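建築設備保全演習 配布資料 第2回
住宅の給排水管 凍結と漏水の一次対応

1. 範囲
本資料は戸建住宅の屋内給水管および台所・洗面系統の排水管を扱う。受水槽を持つ集合住宅は対象外とする。用語は前回資料に従う。

2. 止水の手順
漏水を確認したら、まず器具側の止水栓を閉じる。止水栓が固着している場合は無理に回さず、メーターボックス内の元栓を閉じる。元栓を閉じた後、最も低い位置にある水栓を開いて管内の残圧を抜く。給湯器は電源と給水元弁の両方を落とす。
漏水箇所が天井裏の場合、電気系統の遮断を先に行うこと。分電盤の回路名は当てにならない例が多く、主幹で落とすのが確実である。

3. 凍結
水は凍ると体積が増える。破断は氷そのものが管壁を押す箇所よりも、氷と閉じた水栓の間に残った水の圧力が上がる箇所に多い。したがって解凍時の点検は凍結部の下流側も含める。
解凍は水栓を開いた状態で、水栓側から凍結部へ向かって進める。バーナー等の直火は使用禁止。樹脂管の場合、温風の吹出口を近づけすぎない。
Iturra棟の実習配管では、北面の露出部14 mのうち、継手2か所に保温材の切れ目がある。各班で位置を配管図に記入すること。
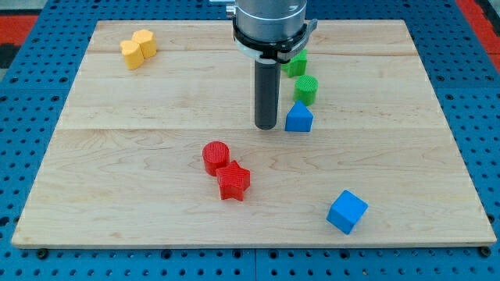

図2-1 有孔テーブル上の板材(メープル)

4. 排水の詰まり
症状が一つの器具に限られるか、複数に及ぶかで切り分ける。単独ならトラップと器具排水管、複数なら合流後の横枝管以降を疑う。トラップは封水を受ける容器を置いてから外す。パッキンの向きは外す前に控えておく。
薬剤を投入した後の管にワイヤーを入れる場合は、保護眼鏡と手袋を着用する。酸性と塩素系の薬剤を続けて使わない。

5. 応急補修
ピンホール程度であれば、自己融着テープまたは補修クランプで一時的に止められる。実習ではCastixのクランプを用いる。管表面の水分と錆を落とし、損傷部がゴム面の中央に来るように当て、ボルトを交互に締める。片締めは漏れの原因になる。
応急補修のまま壁や床を塞がないこと。補修箇所と日時を記録票に残し、本復旧まで目視点検を続ける。

6. 演習課題
(1) 配布した系統図に、元栓、止水栓、水抜き位置を記入せよ。
(2) 水栓を全て閉じ、メーターの指針が39分で55 L進んだ。1時間あたりの漏水量を求めよ。有効数字は2桁とする。
(3) (2)の条件で、給湯系統と給水系統のどちらに漏水があるかを判別する手順を書け。

提出は次回開始時、用紙はA4片面。質問は担当のDamián Zapataまで。参考資料のStistum版配管記号表は教室後方の棚にある。持ち出しは不可。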